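2020-11-25

## Working rules for a shared two-arm bench

Our project group had to write a set of rules for student use of the two-arm bench in the Marnidton lab. The bench had a risk assessment from the supplier, Claeys, but nothing a new student could read before a first session. We worked from the supplier's manual, the lab's own safety sheet and 40 entries in the logbook.

### What the logbook showed

Most entries were minor: a speed setting left over from the previous group, a program started under the wrong name. In 9 of the entries both arms had been given a target in the same part of the table. The safety sheet covers people near one moving arm and says nothing on two arms sharing a space.

### The rules

1. One person holds the stop button and does nothing else.
2. Speed stays at or below 300 mm/s whenever both arms are powered.
3. Only one arm may move inside the shared zone. The other holds its position until it is released by name in the program.
4. Check every cable at both connectors before power-on, then run the wrist through its full turn at low speed.
5. Test objects are light and empty. No liquids, no glass.
6. Write down the program version and any change to the zone limits. "Same as last time" does not count as an entry.

Rule 3 took the longest to agree on. We first wanted a minimum distance between the arms, but the Sisalen controller only checks distance at the joints — it knows nothing of what is mounted past the wrist. Holding one arm still is slower and much easier to check.

### Trial sessions

We ran four sessions under the draft rules, using a paper cup with a lid as the target between the two arms.

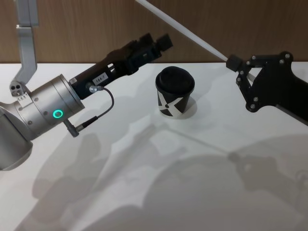

Heidrun Bachmann thought rule 3 should also say who may release the waiting arm, as the draft left that to whoever was at the keyboard. We added that the person holding the stop button must agree aloud first.

### Still open

Rule 2 uses one limit for both arms, although they differ in reach. Henk Wuyts is checking whether the Nisolano log files can give us stopping distances for each arm separately. Until then the lower limit stays.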